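Kapitel 3
Sauerteig: Vom Umgang mit einem Mitbewohner

Wer zum ersten Mal einen Sauerteig ansetzt, rührt Mehl und Wasser zusammen und wartet. Am zweiten Tag riecht das Glas nach nassem Karton, am dritten nach etwas Schlimmerem, und an dieser Stelle wandern die meisten Ansätze in den Ausguss. Schade drum. Einen Tag später hätte es nach Joghurt gerochen.

Im vorigen Kapitel haben Sie mit gekaufter Hefe gearbeitet, einem höflichen Organismus, der pünktlich seinen Dienst tut. Sauerteig kennt keine Pünktlichkeit. Im Januar braucht er in einer kühlen Küche doppelt so lange wie im Sommer, und kein Rezept der Welt wird ihn umstimmen. Isla Cowie, Lehrbäckerin in Evstead, führte über ihren Ansatz Buch und kam auf 551 Fütterungen. Ihr Fazit passte in eine Zeile: »Nachschauen, nicht auf die Uhr sehen.«

Wir behandeln zunächst die Milchsäurebakterien und die wilden Hefen, danach die Führung in zwei Stufen und schließlich das Backen selbst. Rechnen müssen Sie auch – die Teigausbeute ist eine Prozentzahl, vor der sich jeder Jahrgang unnötig fürchtet.

Stellen Sie vor der ersten Übung bereit: Roggenvollkornmehl, ein Glas mit lose aufliegendem Deckel, eine Waage und etwas Geduld. Letztere ist nicht im Handel erhältlich.

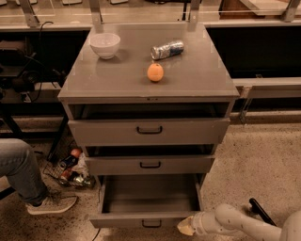
Abb. 3.1: Orange, weiße Schale und zerdrückte Dose auf einem grauen Schubladenschrank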